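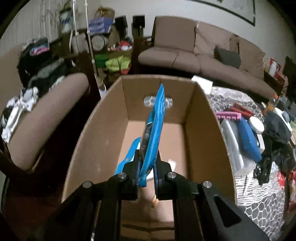
Unit 6: Automation and the Packing Job

Required reading: Foley, chapter 2. Instructor: Olga Benítez.

Packing a box is often treated as simple work. The person doing it chooses what to pick up, how firmly to hold a soft plastic package, and where it should go among the other items. A gripper has to handle each of these choices as well.

The Skivbridge case

Faltus, a mail-order firm, automated part of its packing floor at Skivbridge in September. The line handles 2,280 boxes per shift. Packers were moved to checking and exception handling.

Points for discussion

Pay: Job grades were not reviewed when duties changed.
Skill: Packers reported less lifting and more watching.
Voice: Staff were consulted after the equipment was ordered.

Students should submit 3 written questions before the seminar.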